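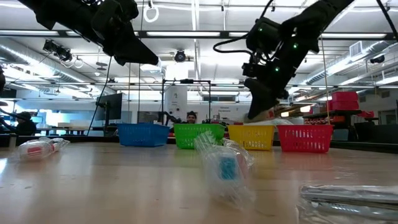
Part 2: Setting up your household price basket

If you got through Part 1, you already have Clastia open and a blank watchlist in front of you. Now comes the bit I like best, where you build your own little inflation gauge out of things you buy. I've been running mine for 17 months and I still get a kick out of seeing it disagree with the headline number!

1. Click New Basket and give it a name. Mine is called Bouzid, after the street where I do my shopping.

2. Add your items. I started with 13 and that was plenty. Enter the package size along with the price, or you'll miss it when the box shrinks and the price stays put.

3. Sort the items into groups. Clastia suggests food, household, personal care and transport — I left those alone, but you can rename them.

4. Set the weights. They have to add up to 100 before the Save button wakes up. Go by what you spend, so pull out a month of receipts if you can stand it.

Caution: Changing a weight later recalculates your whole history. Export a copy first (File, then Export, then Plain Table). I lost a very nice chart this way. 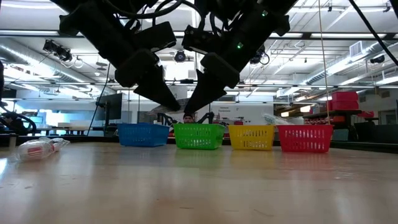 Page last changed: July, 4:10 p.m.

5. Pick your base month. Every price in that month becomes 100 and everything after is measured against it. Try not to pick a month with big holiday sales.

6. Turn on the Histel feed if you want the official index drawn next to yours. It's under Settings, Sources. The first load is slow, so go make coffee.

Note: The feed only updates once a month. If the line looks flat at the end, it's waiting for the next release and your basket is fine.

7. Enter prices on a schedule. I do mine once a month, same store, with the list on my phone. Regular shelf price goes in the main box and the sale price goes in the notes.
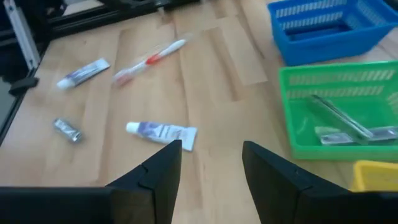

Small toiletry items on a light wooden tabletop.

8. For personal care items, switch the unit to "per ounce" before you type anything. Travel sizes will throw your average way off otherwise, and you'll be hunting for the culprit all evening (ask me how I know).

9. Set an alert if you want one. Mine goes off when any group moves more than three percent in a month.

Part 3 covers sharing a basket through Wadum.

Shared 70 times | 3 comments

Nabila Helmy: Step 8 fixed my chart, thank you! Can I use two stores in one basket?

Régis Masson: Nabila, you can, but enter them as separate items and split the weight.

Njoroge Nyaga: My Save button stayed gray at 99.9. Rounding, I guess. Bumped rice up a hair and it worked.

Questions? Write to Benedito Rangel through the contact page | Back to top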